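Speaker notes, talk on gripper comparison, 2025-10-22

Slide 1. Say good morning and wait until the door is closed. We compared two grippers on the same arm: the Sarnov with two flat fingers, and the Løken with soft pads. Controller was Brekside in both cases.

Slide 2. Explain the task slowly. The arm picks up a small fabric ball and puts it through a cardboard gate on a wooden table. Each gripper made 100 attempts. Speed limit was the same for both, please mention this, people always ask.

Slide 3. Results. Sarnov dropped the ball 15 times, Løken 8 times. But Løken was slower to open, and twice it pushed the gate with the side of the pad. Do not say that it is "better". Say that it holds cloth better.

Slide 4. Camera position. At Redodton we first had the camera too low and the gate was hiding the ball. After we moved it up to 30 cm higher, the controller found the ball more often. I have no clean numbers for this, so keep it short.

Slide 5. Leave the table set-up on the screen during questions. If somebody asks about harder objects, we have tested only the fabric ball.

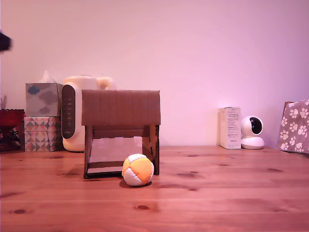
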